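Talha Bugti
9/20/20

ok arm thread, long one. been at this since August and the wrist finally stopped eating screws
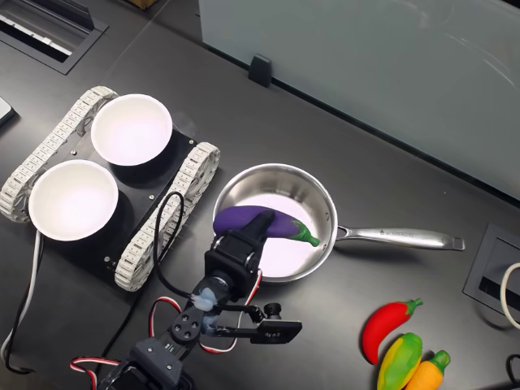

eggplant in the pan, gripper closed on it. tread base w/ the two bowls on the left

1/ name is Mangundap. the treads are Clerko, separate thing, separate battery headaches. plan is arm cooks (pretend), treads deliver the bowls

2/ stock jaws were too slick for toy veg. glossy plastic on plastic, no grip at all. sanded them w/ 100 grit and it helped more than any code I wrote

3/ camera sits on a bracket off the wrist now. used to be on top and it just stared at the gripper. useless. side mount sees past teh jaws

4/ cables. ugh. left big loops so the joint can turn w/o yanking a connector. ugly – but I've killed two servos the tidy way

5/ got a log going. 500 tries at pan pickups, 179 of those on the eggplant alone. carrot is worse, leafy top folds under the finger and the whole thing spins

6/ closing speed is at 40 percent. any faster and it shoves the pan sideways, handle swings round and then every saved position is off

7/ someone at the Uston shop asked why not tape the pan down. bc I want it to deal with a pan that moves – eventualy

8/ next: chili pepper, then bowl to bowl with the base parked. driving comes after that. not touching driving yet

9/ if anybody has a spare wrist bracket for the small servos pls DM. mine has a hairline crack by the second screw

10/ files go up once I rename them from final_final3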